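A Tray, a Net and Some Plastic Fish: Water Play Indoors Without Ruining the Floor

4 minute read

Every March I decide it's warm enough for water play in the garden, and every March I am wrong.

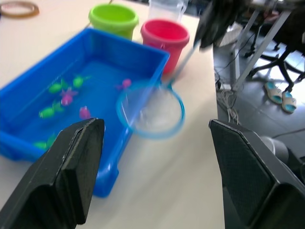 So it comes indoors, where the carpet is. I've been doing this for long enough to have opinions about trays, and since my family has stopped listening to them, you can have them.

Start with the water, and use less than you think. A shallow layer is plenty. Small toys don't need depth, and a child with a net will shift water over the side whatever you do, so the sensible thing is to limit the stock. I once filled a tray to the brim because it looked nicer. It looked very nice on the skirting board as well.

Fill it where it's going to stay. Carrying a full tray across a kitchen is a party trick, and the wave always goes towards your slippers. Put the tray down empty and bring the water over in a jug. Same at the end: bail it out with the jug until you can lift the thing without holding your breath.

Get a tray with proper walls and a thick rim. Mine came from Flosa and was sold for seedlings, at a good deal less than the ones sold for "sensory exploration". Baking trays are too low, and washing-up bowls are too deep for small arms and leave sleeves soaked to the elbow. Roll sleeves up before you start. They won't stay up.

A hard, wipeable table is best. If yours is wood and you're fond of it, put an old shower curtain down first, then a towel on top, with the edges of the towel well inside the edges of the curtain. A towel that hangs over the side of a table will quietly empty itself on to the floor for the rest of the afternoon.

On the toys. Solid plastic sea creatures are what you want. Anything with a hole in its belly will fill up, and some weeks later will squirt something black at you. If you've already got the squirty sort, seal the hole with a dab of waterproof glue while they're new and bone dry, or give them to someone you don't see often.

Nets: the little aquarium kind with a hoop is ideal, and the pet shop usually has them for less than the toy shop. Rinse it when you've finished and hang it by the handle. A wet net left in a heap in a drawer develops a smell that I can only call coastal. Shake out the bag too. There will be a starfish in it.

Cleaning up takes less time than it ought to. Tip the toys into a colander, rinse them under the tap and spread them on a tea towel. Dry the tray before you put it away, and store it on its side so nobody is tempted to use it as a shelf. A drop of vinegar in the rinse sees to the chalky marks if you're in a hard water area.

And stay in the room. A little water is still water, and the kettle can wait.

Comments

Humirell: The shower curtain tip has saved my table. It hasn't saved my socks.

Wubshet: We use a boot tray. Walls a bit low but it fits under the sofa afterwards.

Skarik: Does the glue hold in warm water? Mine came off in the bath and I now have a whale that leaks.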